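Werkstatt-Tipps: Wäsche falten mit zwei Armen, und was die Software davon hält

Im Juli habe ich aufgeschrieben, wie man die Greiferfinger sauber hält, und prompt kamen Mails mit der Frage, wann denn endlich etwas zur Software kommt. Bitte sehr! Ich bastle inzwischen fast nur noch am Code, die Mechanik läuft ja, und beim Thema Hosen habe ich so viele Abende gelassen, dass wenigstens ein paar Notizen dabei herausspringen sollen. Geplant wird bei mir mit Orkero, die Bilderkennung macht Kenasix. Wer etwas anderes benutzt, muss die Namen der Einstellungen halt übersetzen.

Erst die Uhren, dann alles andere

Klingt langweilig, ist aber der Tipp, der mir am meisten gebracht hat. Kamerabild und Gelenkwinkel müssen denselben Zeitstempel verwenden. Bei mir hinkte das Bild hinterher, und ich habe tagelang am Regler geschraubt (Verstärkung rauf, Verstärkung runter, Kaffee), obwohl der völlig in Ordnung war. Zum Prüfen einen Arm langsam hin und her schwenken und beide Kurven übereinanderlegen. Liegen die Umkehrpunkte nicht aufeinander, dann zuerst das reparieren.

Belichtung festnageln

Weiße Platte, weiße Wände, dunkler Jeansstoff: Da regelt jede Automatik munter rauf und runter, sobald ein Arm durchs Bild fährt. Also Belichtung und Weißabgleich von Hand setzen und in die Konfigurationsdatei schreiben. Ich stelle so ein, dass man in der dunkelsten Hose noch Falten erkennt, auch wenn die Tischplatte dann ziemlich hell wird. Die Platte muss ja keiner erkennen. Die Ecken der Kabine maskiere ich weg, dort sitzen weiche Schatten, und Kenasix hat mir daraus schon mal einen grauen Socken gebastelt.

Kanten suchen, keine ganzen Hosen

Mein erster Versuch sollte die komplette Hose als Umriss finden. Liegt sie flach, klappt das prima. Liegt sie verdreht, kommt Unsinn heraus. Jetzt lasse ich nur noch Bund und Beinsäume suchen und bewerte jeden Fund einzeln. Für das Nachtraining habe ich 606 Bilder beschriftet, davon blieben nach dem Aussortieren 494 übrig. Sortiert lieber streng aus! Ein Bild, bei dem man selbst rätselt, ob da ein Saum oder eine Falte liegt, bringt dem Modell nur Blödsinn bei.

Den Wäschekorb ins Planungsmodell eintragen

Der Korb steht bei mir hinten rechts auf dem Tisch und ist für Orkero ein schlichter Quader. Den Quader bitte größer machen als den Korb, weil gern mal ein Ärmel oder ein Hosenbein über den Rand hängt. Und alles, was innerhalb des Quaders erkannt wird, als Greifziel sperren, solange auf dem Tisch noch ein Teil liegt. Sonst fängt der rechte Arm mittendrin mit dem nächsten Stück an. Die Kabel bekommen bei mir einen eigenen Sicherheitsabstand als dicker Schlauch um den Unterarm, grob reicht.

Beide Arme an einer Hose

Sobald 2 Greifer denselben Stoff halten, darf kein Arm mehr für sich allein planen. Ich gebe den Abstand zwischen den Greifern als gemeinsame Größe vor und lasse ihn langsam wachsen, bis der Motorstrom leicht ansteigt. Dann Halt, ein kleines Stück zurück, neues Bild auswerten. Das zweite Hosenbein macht dabei den meisten Ärger, denn es liegt gern unter dem ersten und taucht in der Erkennung als Verlängerung davon auf. Mein Trick: Vom Bund aus rechnen und jeden Saum verwerfen, zu dem keine durchgehende Stofffläche führt. Rechts Bund, links Saum, das ist mir als Ausgangsgriff am liebsten.

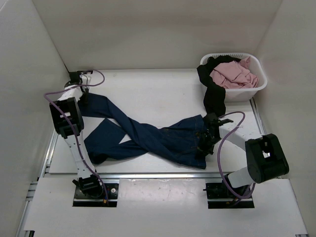 Fehlschläge mitschreiben

Lasst bei jedem Lauf ein Protokoll mitlaufen, auch beim Herumprobieren. Drin stehen bei mir die Version der Konfiguration, der gewählte Greifpunkt mit seiner Bewertung und der Grund für den Abbruch. Den Grund tippe ich selbst ein, ganz kurz: »Saum verfehlt«, »Stoff gerutscht«, »Plan zu lang«. Nach einer Weile sieht man, welcher Eintrag die Liste anführt – bei mir war es lange der verfehlte Saum – und weiß, woran man am nächsten Abend sitzt.

Und vor jeder Änderung eine Kopie der laufenden Konfiguration ablegen, mit Datum im Namen. Ich hatte neulich sechs Dateien, die alle »neu« hießen.

Zuletzt überarbeitet: September 2024

Auch interessant
Greiferfinger reinigen und nachkleben
Kabel am Arm führen ohne Knicke
Skosberg-Regal als Rechnerschrank umbauen
Benmoussa-Netzteil: Lüfter leiser machen
Handtücher falten, die einfache Variante

Kontakt | Impressum | © Werkstatt-Tipps | Nach oben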